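Two-arm kitchen cell in sim: left hand snags in the wire basket when the right arm starts its move

Simulation and Virtual Commissioning > Dual-arm cells

Charmaine Sibiya

I maintain the simulated version of a dual-arm kitchen cell we call Lutow. Two gray arms, black five-finger hands, fixed objects on a marble counter. The left hand works inside a black wire basket while the right hand handles produce on the cutting board. The planner treats both arms as one group.

The fault: in 6 of 30 runs the left hand registers contact with the basket wires at the moment the right arm starts a new approach. The solver then pushes the basket sideways toward the board and the run is aborted. Physics step rate is 120 Hz. Collision margin on the hands is 15 mm. I have already replaced the basket mesh once and checked the joint limits on both arms. The start pose with the avocado loaded is the one I would like to keep.

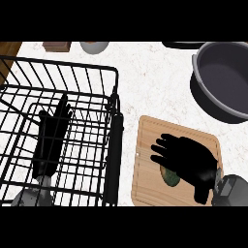 Lokstead, 11/16/25

Same behavior after a clean restart of the cell this morning, so I am ruling out a stale scene cache. The basket is currently one collision body, generated as a convex hull from the visual mesh. Do I need to model each wire, or is there a cheaper setup that holds up?

Johannes Joubert

The convex hull is your problem. A hull closes over the top of an open basket, so as far as the solver is concerned the left hand starts the run inside a solid. Most of the time the penetration is tolerated until something forces a contact update, and a new plan on the other arm will do that if both arms share a group.

Replace the hull with primitives: thin boxes for the four walls and the floor, and a separate capsule for the thick bar on the side facing the board. You do not need individual wires unless fingers are meant to pass between them. Leave the bar out of the wall box, or the clearance to the board will be wrong.

Then lower the margin on the fingers only. 15 mm is fine for the forearms but too much for a hand working between walls – try 6 mm. Split the planner into two groups and keep the inter-arm check on. After any change, step through a paused run with the collision shapes visible. I do it with the right hand over the slice, where the left hand is still down among the wires.
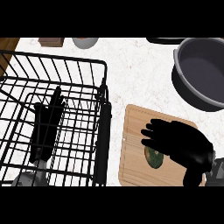

Does the basket have to be fixed to the counter in the model?
It should be fixed while you are tuning the collision shapes. Release it afterward and give it a realistic mass and friction value, then repeat the same set of runs.

Hendricks

had this on the Unonton cell, raised the step rate and it went away. didn't look into it further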